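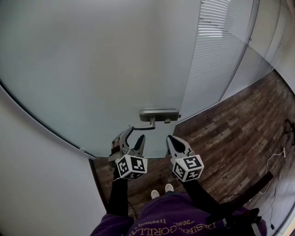
4.2 Speech privacy in the small rooms

The small rooms at Skekelwood were added when the old open floors were divided up. They are used for phone calls, staff appraisals, interviews and any work that needs quiet. The brief given to the designers asked that ordinary talk inside a closed room should not be understood by a person sitting at the nearest desk. No figure was put on this, and the drawings carry no sound rating for the walls or the doors. We therefore took the brief at its word and asked two questions: how much sound gets out of the rooms, and how much of what gets out can be followed by a listener.

Measurements were taken in 21 rooms. In each room a loudspeaker was placed at seated head height, facing the longest solid wall, and pink noise was played at a fixed level. Sound levels were read inside the room and then at the nearest desk with the door shut. The ventilation was left running, as it would be in working hours, and the desks were unoccupied during the readings. Background noise was recorded separately at each desk before the loudspeaker was turned on. Where the background was within a few decibels of the signal, the reading was corrected in the usual way, and where this could not be done the band was left out.

Results are given here for the band centred on 1000 Hz, as this lies in the part of the range that matters most for following speech. The full set of bands is in the appendix. The low bands are less reliable in rooms of this size and we draw nothing from them.

The rooms fell into two groups. Those against the core of the building, which have solid walls on every side but the one with the door, lost little sound through the structure. In these rooms the level at the desk rose and fell with the state of the door. When the gap beneath the door was packed with dense foam, the level outside dropped clearly, and when the foam was taken away it went back to where it had been. Packing the top and the latch side made a smaller difference. The rooms along the window side behaved otherwise. Packing the door gap helped there too, but a good deal of sound was still reaching the desk by other paths, of which the ceiling void was the most important. The dividing walls on that side stop at the suspended ceiling and do not run up to the slab. Lifting a ceiling tile on the desk side brought a marked rise in level, which points the same way.

The doors themselves vary less than we expected from a building altered in several stages. Most are pale and flat-faced, with a lever handle on a metal plate and a lock cylinder set a little apart from it, and several open beside frosted glass panels (Figure 3). No room in the sample had a drop seal fitted at the foot of the door. Two contractors' schedules list one, under the trade name Hrytsenko, but the item is struck through on the later copy and we found no sign that any were bought.

Glazed panels are often blamed for poor privacy, and several staff told us that they thought the glass was at fault. Our readings do not support this as a general rule. Moving a sound level meter slowly over the desk-side face of the panels gave readings close to those from the plasterboard next to them, and the peaks came at the joints. A panel that was well bedded in its frame was as good as the wall around it for our purposes. The frosting has no effect on sound at all, though it may have some effect on how private a room feels, a point we come back to below.

Listening tests

Sound levels alone do not say whether talk can be understood. A listening test was carried out in a smaller set of the same rooms. Short sentences from a standard list were read aloud inside the room by a trained speaker using a normal voice, and listeners at the nearest desk wrote down what they heard. Scores were marked by key word. The sentences were changed for each room so that no listener heard the same one twice.

The scores followed the corrected level difference fairly well in the core rooms. In the window rooms the spread was wider. One reason may be that sound coming down from the ceiling void arrives from above and is harder to place, so that some listeners were slow to attend to it. Another is the background noise, which was lower on the window side where the air supply runs more slowly. A quiet desk area is pleasant to work in, yet it leaves less to cover the talk coming out of the rooms. Two rooms with almost the same level difference gave quite different scores for this reason.

The speaker was asked to repeat part of the list in a raised voice, of the kind people use on a poor phone line. Under this condition the scores rose in every room tested, and in most of the window rooms nearly all key words were written down correctly. We think the raised voice is the more useful case. Much of the traffic in the small rooms is now video calls, and people on calls tend to speak up.

Staff views

A questionnaire was sent to all staff with a desk on the two floors, and 77 forms were returned. It asked how often the person used the small rooms, whether they had overheard talk from one while at their desk, and whether they believed they could be overheard themselves. Space was left for comments.

Overhearing was common. Staff whose desks were nearest the window rooms reported it more often than those nearer the core, in line with the measurements. The answers to the third question were less tidy. People who used a room mainly for calls tended to believe that they could not be heard, even where our tests showed that they could be followed with ease. People who used the same rooms for appraisals were more cautious. Several wrote that they went to another building for a difficult meeting, and one had taken to holding them on a bench by the car park.

Comments about the glazed panels were mixed. Some staff liked the light and said a room without it felt shut in. Others disliked being seen as a moving shape from the corridor. A number of these comments ran seeing and hearing together, so that a person who felt watched also said that they felt overheard. This has been reported in earlier work by Mabaso on clinic waiting areas, and our forms show the same pattern, although they were not designed to test for it. A later survey should ask about the two separately.

Some comments dealt with matters outside the study, chiefly the booking system (Cluvlow), which releases a room if the person who booked it is late. These were passed on to the site manager and are not discussed further.

Remedies considered

Three changes were priced for the site by Dekatum, who hold the maintenance contract. The first is to fit seals to the head, sides and foot of each door. This is cheap and can be done out of hours. On our readings it would be enough by itself in most of the core rooms at a normal voice level. A seal at the foot needs a flat floor beneath it, and in the rooms where carpet tiles meet at the threshold the tiles would first have to be trimmed and a strip laid.

The second is to close the ceiling void above the dividing walls with a hung barrier. The work is slower, as pipes and cable trays pass over the walls and each opening has to be cut round and sealed. Without it, the window rooms are unlikely to meet the brief whatever is done to their doors.

The third is to raise the background noise at the desks by means of loudspeakers in the ceiling. It would lower the listening scores on both sides of the building. Staff had strong feelings about this when it was raised with them, most of them against, and we would not advise it until the other work has been finished and measured. The door seals were approved on 24 June 2024 and a second round of readings is planned once they are in place. No decision had been made on the ceiling barrier at the time of writing.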